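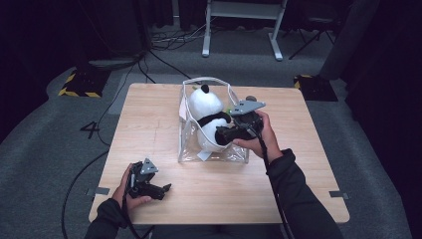

Brenis Hand-Held Gripper Pair
Kit and build notes, Skarnedance shared workshop

Brenis is a pair of hand-held parallel grippers for recording manipulation tasks without an arm. The operator holds one unit in each hand and does the task directly. Finger opening and unit pose are logged for both sides. The kit is sold as parts for assembly at home or in a shared workshop. Assembled pairs are not offered.

The design is by Gintarė Rätsep (mechanics) and Deividas Uibo (electronics and logging software). Alvar Midtbø maintains the printed part files.

What is in the kit
Two gripper bodies, left and right, printed, black
Two sets of fingers, black, with spare pads
Two triangular mounting plates, gray
Two cables with strain relief clamps
One logging board with enclosure
Fastener bag and hex keys

Not included: computer, power supply for the logging board, table tape, tracking hardware for the mounting plates.

Body and fingers
The fingers run on a shared rack and close symmetrically. A trigger under the index finger drives the rack through a short link. The link is reversible for users who prefer a pull from the middle finger. Return is by spring. Two springs are supplied per unit; fit the softer one first and change it only if the fingers fail to open fully after a long squeeze.

The fingers are narrow enough to work inside a bag or a shallow box. For soft goods, such as a stuffed toy in a clear tote, close onto the body of the toy and keep the other unit clear of the work until it is needed to steady the bag. Clear plastic slides on bare wood. The standard pads grip fabric and pile well and thin film poorly; use the ribbed pads for bag walls and handles.

Mounting plate
The triangular plate bolts to the top of the body with three screws. Tighten them in rotation. A plate seated out of level gives a constant pose error that calibration does not remove. Do not file the plate to fit; reprint the body.

Cabling
Each unit has a single cable, which leaves the handle and should run back past the forearm. Leave enough slack for the elbow to straighten. Sleeves should be close at the wrist. On carpet, route the remaining length behind the operator and off the walking line. The connectors lock, and a trip will pull the logging board off the bench before they release.

Work area
Any stable table of standing or sitting height will do. Tape marks at the left and right edges are enough to return the table or the object to the same place between sessions. Gray cloth tape comes off birch without residue if lifted within a week. Number the station on the floor if more than one is in use.

Calibration
Close both grippers fully, start the logger, and hold for the count shown. Open fully and hold again. Repeat after any pad change. Values are stored on the board. Firmware before the January release lost them at power-off; update before first use.

Known issues
The left body in early kits has a tight cable channel. Open it with a round file before fitting the clamp.
The trigger link squeaks when dry. Use PTFE grease, not oil.
Logs longer than 650 seconds are split into separate files. The Trukisano viewer joins them on import; other viewers do not.

Ordering
Kits are packed on Monday by Valdis Petrauskas. Orders for spare fingers and pads alone go out with the same batch. State the hand, left or right, when ordering a single body. Part files are free to download for printing at home, and the fastener bag can be bought separately.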